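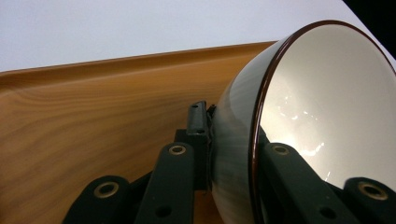 サッカーのユニフォームは、家の洗濯機で洗っても背番号がはがれませんか?
裏返してネットに入れ、30度以下の水で弱めに回せば、家庭の洗濯機で大丈夫です。背番号をいためるのは、たいてい水よりも熱とこすれのほうです。

我が家は夫が草サッカー、息子二人が少年団という家で、シーズン中は脱衣所の床がいつも誰かのソックスで埋まっています。十年以上も泥と汗につきあってきましたので、そのあいだに身についた洗い方や干し方を、思い出すままに書いてみます。急いでいる方は見出しだけ拾ってくださいね。

洗う前に
帰ってきたらまずバッグから全部出すこと、もうこれに尽きます。ぬれたまま一晩置いたユニフォームのにおいは、あとから洗剤を増やしてもなかなか取れません。夜遅くてもう洗濯機を回せないという日は、せめてハンガーにかけて風を通しておきます(うちはお風呂場の物干しに、換気扇をつけっぱなしでぶら下げています)。

泥は乾かしてから落とすのが基本です。ぬれた泥をあわててこすると、繊維の奥へ押しこんでしまうんですよね。ベランダで乾かして、古い歯ブラシで軽くはらい、それから水で予洗い。白いソックスは固形石けんを足の裏とかかとに塗って、ぬるま湯に30分ほどつけておきます。つけおきの前に、裏返して中の人工芝のゴムチップを振り落としておくと、排水口が詰まらずにすみます。あの黒い粒、どこから入るのかと思うほど出てきますよ!

背番号とマーク
圧着の番号は裏返しが鉄則です。柔軟剤は、吸汗素材の汗の吸いがわるくなるので私は使っていません。乾燥機もやめておいたほうが安心です。以前、急いでいて乾燥機に入れてしまい、夫の「5」の端がくるりと丸まってしまいました。当て布をして低温のアイロンで押さえてみたのですが、きれいには戻らず、いまもその5番は少し右肩が上がっています。

応援仲間のイロナ・ボドナールさん(Ilona Bodnárさん、お子さんがうちの下の子と同じ学年です)に教わったのは、干すときも番号を内側にしたまま、直射日光の当たらないところにかけるというやり方でした。濃い色のシャツは日に焼けると肩だけ色があせてきますから、これは本当に助かりました。

スパイクの手入れ
靴ひもとインソールは必ず外します。面倒ですけれど、外すのと外さないのとでは乾く速さがまるで違います。底の泥は割り箸でかき出して、そのあとブラシ。割り箸は先を少し斜めに削っておくと、スタッドの根元にうまく入ります。

中には丸めた新聞紙を詰めて、一時間したら一度取りかえてください。寝る前にもう一回。ストーブの前に置くのは、底の接着がはがれることがあるのでおすすめしません。天然皮革のものは丸洗いをせず、かたく絞った布で拭いて、日陰で乾かしてからクリームを薄くのばします。取りかえ式のスタッドは、ときどき全部外してねじの溝の砂を落としておくと、いざというときに固まって回らないということがなくなります。

すね当てとキーパーグローブ
においの元として忘れられがちなのがすね当てです。樹脂の部分は台所用の中性洗剤で洗い、裏のスポンジは押し洗いにして、タオルではさんで水気を取ります。キーパーグローブは手にはめたまま、ぬるま湯の中で手を洗うようにもみ洗いをします。ねじって絞ると手のひらのラテックスが裂けてしまうので、手首のほうから指先へ、ぎゅっぎゅっと押し出すように。完全にからからになる前、少しだけ湿り気が残るくらいで袋にしまうと、次に使うときもよく吸いつくと息子は言います。

道具のこと
洗濯ネットは、うちではSumholmの大きめのものを使っています。1,000円でおつりが来る値段でしたが、ファスナーがしっかりしていて、もう三シーズン目です。スパイク用のブラシは100円ショップの靴洗いブラシで十分。最初に張りきって2,688円のお手入れセットを買ったこともあるのですが、結局使うのはブラシとクリームだけで、消臭スプレーは物置で眠っています。

7月の合宿のとき
夏の合宿には、口をしばれる大きな袋を人数分より多めに持たせています。洗うもの用とまだ着るもの用で袋の色を変えておくと、小学生でもなんとか分けて帰ってきます(なんとか、ですけれど)。粉末の洗剤を一回分ずつ小袋に入れて持たせたら、宿の洗面所でソックスだけは自分で洗ってきた年がありました。名前は、タグに書くと薄れて読めなくなりますから、白い布テープに油性ペンで書いて、裾の内側に縫いつけています。四隅だけ留めておけば、下の子に回すときも糸を切るだけで外せます。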